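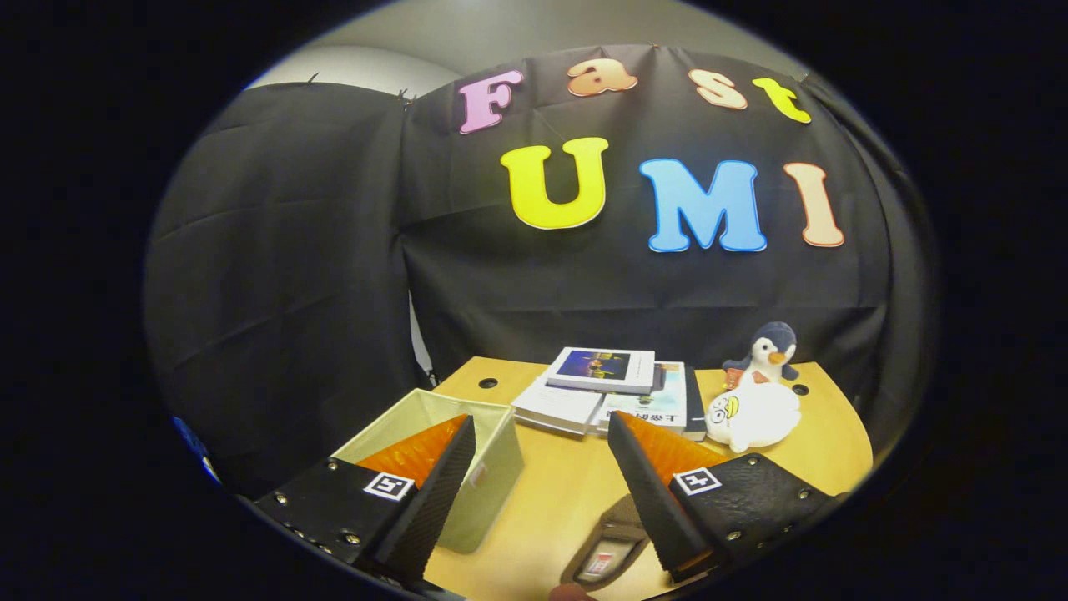
Fast UMI letters, a penguin, a duck and two orange gripper fingers.

Hi again! I'm Ladan, and I look after a hand-held gripper. It's like a robot's hand with no robot on the end of it, so a person has to carry it around. Today I'm going to show you how I get it ready for work, and yes, the penguin gets a turn.

First I check the fingers. See the orange parts? Those are soft pads, and they need to be clean. Think about trying to open a jar with butter on your hands -- yuck! I wipe each pad with a damp cloth, then let it dry while I have my tea.

Next come the screws. There are lots of little metal ones along the edges of the black plates, and I try every one with a tiny screwdriver. If it turns easily, I tighten it until it stops, and then I leave it alone. Davoud once kept going and snapped one. He still hears about it.

Now find the black-and-white squares, one on each plate. They're called markers. The camera looks at them to figure out how far apart the fingers are, a bit like you watching your own hands when you catch a ball. A smudge can confuse it, so I clean those too.

Last of all, I open and close the fingers 100 times. I count out loud and usually lose my place at 84 (Roya says I should use a clicker). If nothing squeaks or wobbles, I pick up something squishy as a test. Penguin first, then the duck!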